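Sage Green Won the Paint Vote

9/26/20

I have been putting off the back room for so long that the sample cards had curled! But this week I finally drove to Cowie Paints and came home with a gallon of Julenora, a soft sage that goes almost gray in the evening. It was $38 a gallon and it covers beautifully - two coats and the old mustard was gone.
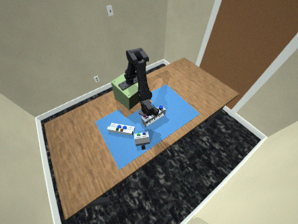 Marnie Ostrowe

I love how well sage sits next to medium brown wood. White trim makes it look crisp, but brown makes it look cozy, and cozy is what I want in September. Next up is the bookcase (same color, satin finish), and then maybe the inside of the closet door, just for me.

3 Comments

Tilly: Did you prime first?

Marnie: One coat, yes!

pinehouse67: Going to Cowie tomorrow, you sold me.

Shares: 69

Recent Posts
Fixing a Sticky Drawer
My Ukel Rug, One Year Later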